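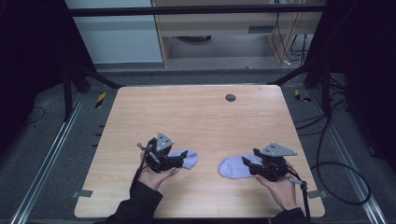

Thread: Do you make operators tape off the floor for hand-held gripper work?

Board: Shop Talk / Rules and Good Practice

puletden_ray
Posted Friday, January 29, 2021

Okay, I need a sanity check from people who write these things for a living. I got handed the job of updating our bench rules at Puletden, and the old sheet was written for the big arms. Fences, e-stops, sign-off before you step in, all of that. Now half our hours are people standing at a table with a gripper in each hand, doing laundry stuff. Socks this month, towels were November. The old sheet has 16 rules and I think maybe a third of them make sense for this.

My draft so far:

Long sleeves pulled down to the wrist, nothing baggy.
Cables run off the near side of the table and never across where you stand.
Check the mounting plate screws at the start of every shift.
Hazard tape on the floor by the table.
Break after 40 minutes, no exceptions.

What am I missing? And is the tape overkill?

sockdrawer80
Tape is not overkill! We have ours down by the back corners of the table and I would fight anyone who tried to pull it up. People cut behind the bench to get to the desks, they're looking at their phone, they catch a leg of the stand, and there goes your whole morning of setup. Ask me how I know.

mostly_harmless_mo
Gonna disagree a little. Tape is fine, but people stop seeing it after a week. I'd put the effort into the cables first. You can have the prettiest yellow and black stripes in the building and still go down on a loop of black cable on gray carpet. Our rule at Birnus is that anything lying on the floor gets covered or clipped to a rail before the first run, and the person holding the grippers is the one who checks it. Used to be the tech's job and it just never got done.

puletden_ray
Ooh, I like making it the operator's check. Stealing that.

Mo, do you clip to the aluminum rails themselves? I've got one down each side of the table and I was told to keep them clear.

mostly_harmless_mo
Yep, outside face only. Been fine for us. Whoever told you to keep them clear probably slides stuff along them, so go ask before you do it.

tinyfern
I'm one of the people who holds the things, so here's a view from the other side of the clipboard :)

The break rule is too long. 40 minutes with both arms out in front of you is a lot, and the grippers get heavy way before that. We went to 12 minutes on and a short rest, and I quit going home with sore wrists. Also please write down a table height! I'm short, and my coworker is very much not, and we both got the same table.

And let me say something about the sleeves. I like the long black ones, they don't bother me, but they need a snug cuff. A loose cuff gets between your hand and the handle and your grip goes weird.

sockdrawer80
12 seems really short to me. You'd spend the whole day starting and stopping. We do 40 and I haven't heard one complaint.

tinyfern
Have you asked them, or are you waiting for somebody to complain? Not trying to be rude, it's just that I didn't complain either, for months.

sockdrawer80
Fair. I'll ask on Monday.

dehaan_bench
Coming at this from the paperwork end. We're at De Haan and our rule sheet got torn up by a customer last year, so I've thought about this way too much.

Two things I'd add. First, fingers stay on the handle any time the jaws can move. Sounds obvious, but everybody reaches over to fix a sock that's bunched up. Put the gripper down, fix the sock, pick it back up. Second, clamp the tabletop and check the clamps. Ours has little gray ones on the front edge and I treat a loose one the same as a loose screw – you don't start.

On the break thing I'm with tinyfern, mostly. Let the operator call it and set a maximum. Ours is in the sheet as "stop when you want, and you must stop by the timer."

mostly_harmless_mo
"Put the gripper down to fix the sock" is a great rule that I have personally broken 80 times.

puletden_ray
Same, Mo.

Okay, revised version. Operator checks floor cables, plate screws and table clamps before the first run. Snug cuffs. Hands on handles, gripper goes down before you touch the fabric. Table height set per person and written on the log. Tape stays, sorry Mo. For breaks I'm putting in operator's choice with a timer, and I'm going to try 12 on our Hondon site first and see what the crew there thinks.

mostly_harmless_mo
I never said pull the tape! Just don't let it be the only thing you do.

tinyfern
Can you post the log sheet when it's done? Ours doesn't have a spot for table height and I'd love to show my lead one that does.

puletden_ray
Sure, give me a few days. It has to go past two other people first and one of them hates tables.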